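Jutbridge Institute for Regional Affairs
Filed under: Field Living > Household Notes > Posts Near Contested Borders

Household Notes for Staff and Families at Border Posts

The following notes are issued to households attached to the Institute's monitoring and liaison offices. They supplement the security briefing given on arrival and do not replace it. Where a ceasefire arrangement, curfew order or crossing closure is in effect, the instructions of the duty officer take precedence over anything on this page.

Water

Each household should keep six days of drinking water indoors, in food-grade containers with tight lids. Label every container with the month in which it was filled, and store it off the floor and out of direct sunlight. Water from roof tanks may be used for washing and flushing without treatment. For cooking, bring it to a full rolling boil first. Negotiated reopenings of a crossing are often announced in the evening and withdrawn by morning, so a household should not run down its supply on the strength of a broadcast statement.

The Kitchen Shelf

Stock the foods the household already eats. Rice, lentils, canned fish, cooking oil, salt, tea and powdered milk keep well and can be bought at most posts. Flour and semolina should go into sealed jars on the day of purchase, with a bay leaf in each jar if weevils are common locally. Place newer items at the back of the shelf. A can that is swollen, leaking or deeply dented along the seam should be thrown out unopened.

During talks between the parties, prices in the market tend to move ahead of the news. Staff are asked not to buy in bulk at such times. A visible purchase by a foreign office is noticed, and has more than once been reported in the local press as a sign that the mission expected the talks to fail. The review carried out by Aqeel Mengal covered 78 households at the Corkach post and recommended small weekly purchases, made on an ordinary shopping day.

Perishables During a Power Cut

Keep the refrigerator closed. Move milk and cooked meat to the freezer compartment as soon as the power fails, and fill empty freezer space with bottles of frozen water ahead of time. Discard any cooked meat, dairy or cut fruit that has been above refrigerator temperature for more than two hours.

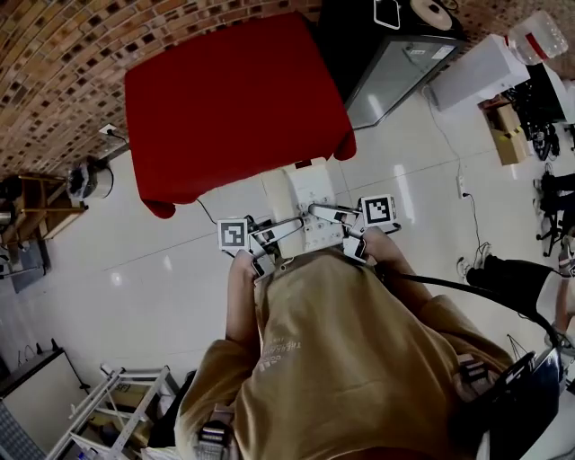
Should a household keep its radio on while a ceasefire is being discussed?

Listen at fixed times, morning and evening, and switch the set off in between. Confirmed changes to movement rules are sent directly to each household by the duty officer.

Papers and Printed Matter

Passports, residence cards and accreditation letters belong in one waterproof pouch, kept in the same place at all times and known to every adult in the home. Copies should be held separately. Party leaflets, faction newspapers and campaign calendars are frequently handed to residents at the gate. Accept them politely, do not display them, and do not put them out with the household trash, where they may be found and misread. Pass them to the liaison office, which keeps a reading file.

Windows and Curtains

Heavy lined curtains should be hung in any room that faces a main road. Clean the lining with a damp cloth and mild soap. Window film should be applied to glass that has been washed and dried, working from the center outward with a rubber squeegee. Curtains in a flag color used by one of the parties are best avoided. The supply office at Kumarasinghe stocks plain gray and cream.

Guests

Invitations between neighbors are encouraged. Where guests from more than one political community are expected, serve dishes that all can eat and keep the seating informal. Officials of a negotiating party should not be received at home without notice to the head of office.

Cash

The household reserve should be held in small notes of the local currency. Notes of 1000 are difficult to change when banks are closed. Keep the reserve apart from daily spending money, and check it every Monday.

Questions on these notes may be addressed to Sandamali Paul, Household Support.

Comments (3)

Malsha Sheikh
The bay leaf works for flour but did nothing for our semolina. We freeze it overnight first and then jar it.

Sang Hồ
Could the paragraph on leaflets be translated for domestic staff? Ours threw out a whole stack before I saw it.

Tahsin Karunaratne
The gray curtains were out of stock when I asked in February. Cream only, and the lining is sold separately.

Contact Household Support | © Jutbridge Institute for Regional Affairs | Back to top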